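From: Fitzgerald Nguyen-Tran
To: Day Trips list
Date: April 3, 2025
Subject: Re: Grendeletti - worth it with kids?

Marijke Hermans wrote:

> Hi all, we have a free Saturday coming up and my sister's two are
> staying with us (7 and 10). I keep seeing the leaflets for the
> Grendeletti fort. Has anyone been since they reopened the upper
> part in January? Is it a real day out or more of a walk round some
> walls? Also, is the bus from Zidenar any use, or do we need to beg
> for a car? And can you eat up there?
>
> Marijke

Hi Marijke,

We went two weeks ago and I've been meaning to write something up for the list anyway, so you get the long version, sorry!

Short answer first: yes, go, and plan on most of a day. We got there a bit after ten and didn't leave until they started ringing the bell at the gate, and we still missed the bakehouse completely.

The upper part is what makes it now. You used to pay, climb up, look at the view and climb down again (I remember being pretty grumpy about it the last time). Now you can go right along the north wall and up into the signal tower. It's 131 steps, and yes, my kids counted them out loud, both ways. There's a rope rail the whole way up but the stairs are narrow and people come down while you're going up, so there is a lot of flattening yourself against the stone and saying sorry. The 10-year-old will love it. With the 7-year-old I'd go early, before the tour groups.

Down in the yard they had a blacksmith, a woman showing how to write with a quill, and a man with a hurdy-gurdy who would not stop, bless him. The quill table was the hit for us. You sign up at the little hut just inside the gate and the places go fast, so do that before anything else. Mounir Erraji was there the same day with his girls and they walked straight past the hut and then couldn't get in until the afternoon.

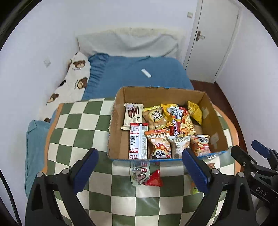 Now the bus. The 60 from Zidenar goes all the way up to the lower parking lot, but on Saturdays the gaps are long and the last one down leaves before the fort closes, so check the time at the stop when you get off. From the lot it's a steady uphill walk on gravel. Fine in sneakers, awful with a stroller. If you can get hold of a car, the upper lot is much closer, but it was full by eleven when we were there and they turn you around at the barrier, which made for some very cross faces.

Food: there's one place, Timmermans, in the old stable. Soup, sandwiches, pancakes for the kids, all decent, and a line out the door from noon on. We ate at half past eleven like old people and had a table to ourselves. You can bring a picnic too, and there are benches under the trees on the east side, out of the wind. Bring water whatever you do, I only found one tap and it was over by the restrooms.

Tickets I bought at the gate. There's a family one that covers two adults and up to three kids, and it gets you into everything except the falconry, which is extra. We skipped the birds. Maarten Coppens told me he did the falconry in the fall and thought it was the best part, so maybe he'll chime in here?

One thing I'd do differently: get the treasure trail sheet. It's at the desk but you have to ask for it. The kids look for carved animals around the walls and bring the sheet back for a stamp. Mine spotted other children doing it around two o'clock and I heard about it all the way home.

Oh, and if the weather is bad, the museum at Penau is on the same bus line and it's all indoors. Smaller, but there are helmets to try on.

Say hi to your sister, and tell us how it went!

Fitz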